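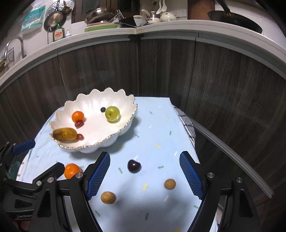

Corina Rüegg asked me last week whether you have to be tidy to take part, and would she be sent home if she just tipped the lot into the bowl and walked off. No, you don't, and no, she wouldn't! Corina, if you're reading, put your name down. Tippers are very welcome and I've got far too few of them.

Fruit bowl people wanted, August sessions at the Mirkalia kitchen

I'm looking for people to come and spend a morning or an afternoon with me sorting fruit at a kitchen table. I'm writing a household booklet for Mirkalia on how people keep fruit at home (what goes in the bowl, what stays out, what ends up on top, what gets forgotten underneath), and I can't write it out of my own head. I've lived with the same fruit bowl since I got married and I do the same thing with it every time, big ones at the bottom, small ones wherever they'll go. My husband does it differently. We don't discuss it.

So I want to watch how other people do it, and have a chat while they're at it.

What you'd be doing

You sit or stand at the table, whichever you like. There's a light blue cloth on it with little coloured dashes all over, and a big white bowl with a wavy edge like a flower. Fruit gets put out on the cloth and you put it in the bowl as you would at home. Then we take it out and you have another go with a different mix. Sometimes I'll start you off with the bowl already partly filled and a few bits left on the cloth, and you decide what to do about them. One woman in the spring moved everything I'd put in before she added a single thing of her own — I loved that.

The mix changes. There'll usually be an orange or a mandarin or two, an apple, something small and round like longans, and grapes, cherries or blueberries for the fiddly end of things. I've been putting in dried persimmon as well, which divides people terribly. Half of them won't have dried fruit in with fresh at any price and the rest don't see the problem. If you've got strong views on this I especially want you.

In between goes we talk. I'll ask where your bowl lives at home, who fills it, who empties it, whether you wash things before they go in or when you eat them, that sort of thing. Nothing personal beyond that. You can say pass to any question and I'll go on to the next one.

A session is 2 hours with a proper break in the middle. Please don't come thinking it's hard work, but do come having had breakfast, as the handling fruit isn't for eating. There's separate fruit for that, and cake, and tea in whatever quantity you need it.

The kitchen

We're in the Mirkalia kitchen, up one flight of stairs with a handrail (no lift, I'm sorry to say, so ring me if that's a problem and I'll see whether I can come to you with a bowl). It's a nice room to be in. The cabinets are a dark wood grain and they go round in a curve, with a pale worktop along the top, and the table stands in front of them. The sink's just behind.

If you like to rinse your hands between goes, please do, you won't be the only one. Sponges and cleaning bits are in the wire basket on the wall by the tap, and I'd be grateful if they went back there afterwards. Hubert has a system.

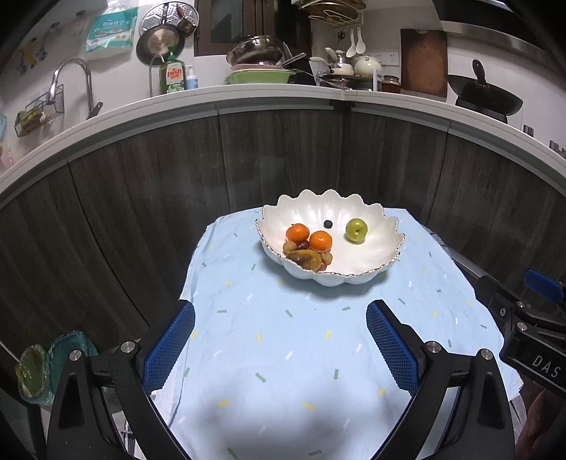 He'd also like me to mention the tablecloth. Cherries and dark grapes do mark if they get squashed, so if one gives way under your fingers just say so and we'll swap the cloth over. It happens, it comes out with a soak, and I promise neither of us will sigh at you. And do be a bit gentle with the bowl, it's got a thin shiny line round the rim that I'd like to keep.

Who I'm after

Anyone over 18 who has fruit in the house now and then. That's it, really. I've room for 32 people altogether and I'd like them to be as mixed as I can get them — people who live alone, people with a houseful, people who shop daily at the market and people who do one big order and hope. Left-handers, please come forward, I've had hardly any. The same goes for anyone who keeps their fruit in the fridge and is tired of being told off for it.

You don't need to have cooked professionally or know your varieties. If you call everything small and orange a satsuma then carry on, I'll know what you mean.

I can't take anyone with a citrus or stone fruit allergy, even a mild one. I know it's disappointing, but there's a lot of handling.

Couples and housemates can come together. You'd each have your own turns at the bowl, with the other one out in the hall with a cup of tea. After that you do one together, if you're both willing. These have been the noisiest sessions so far and I wouldn't be without them.

What you get

£40 for the session, paid on the day, and your bus fare if you keep the ticket. The 43 stops at the end of the road. Parking is awful on market days, so I'd leave the car at home if you can. You'll also get a copy of the booklet when it's printed, with your name in the thank-yous if you'd like it there.

I write notes as we go, by hand, first names only. If you say something that's too good not to quote I'll ask you before it goes anywhere.

When

Mornings start at half past nine and afternoons at two, all through the second half of August, weekdays only. I may open one Saturday if enough people ask me for it. Tell me two or three slots that would suit and I'll fit you in as best I can. Afternoons fill up first, I don't know why.

How to put your name down

Leave a message at the Mirkalia front desk or drop a note through the door with FRUIT on the envelope. I need your name, a phone number, your slots, and one line on where your fruit bowl is standing at this very moment and what's in it. An empty bowl is a perfectly good answer. So is "we haven't got one, it all goes on top of the microwave".

Names by Aug 9, 2024, please. I'll ring everybody back the week after, including those I can't fit in, and it'll be either me or Hubert on the phone. If it's Hubert, don't get him started on bananas.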